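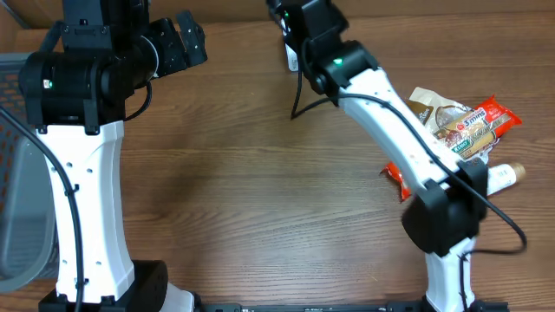
The table, top up and looking very brown. Grey bin on the left.

1/22/21

So I've finally written up the table! A few of you asked after I mentioned it last time, and it's been long enough that I'd started to forget the details, so I went and dug the receipt out of the kitchen drawer.

I'd wanted a proper wooden work table for ages. The old one was a white thing from Paster that I bought when we first moved to Brirnport, and it had gone all puffy along one side where I'd put a wet plant pot down and left it for a week. You couldn't write on it without your pen going through the paper. I looked at new ones and nearly fell off my chair (380 quid for the one I liked, and that was before delivery), so I gave up and started checking the second-hand listings every night in bed like a lunatic.

Then in July this one popped up for 94. Ninety-four! I messaged within the minute. It weighs an absolute ton and getting it up the stairs took most of a Sunday and a fair bit of swearing, plus a chunk of paint off the banister which I still haven't touched up.

What I love is the grain. It runs sideways in long streaks, and it's a lovely warm brown, a bit like strong tea. I gave it a rub down with fine paper and then oil from Willska, five thin coats with a day between each. The tin says two will do, but I'd got into it by then and the whole place smelt of oil anyway — might as well carry on. If you're doing your own, use an old T-shirt and wipe off far more than you think you should. My second coat went on too thick and stayed tacky for days, so I had to rub it back and do it again.

The bin is just a grey plastic one. It catches all the odds and ends that would otherwise spread across the table, and the rule is that it gets emptied on a Friday. (It does not always get emptied on a Friday.)

Still to sort: the lighting, which is rubbish after four o'clock at this time of year, and a chair that's the right height. I've been eyeing up a stool from Chauke but the reviews are all over the place. If anyone's got one, is it comfy for more than an hour? Let me know in the comments.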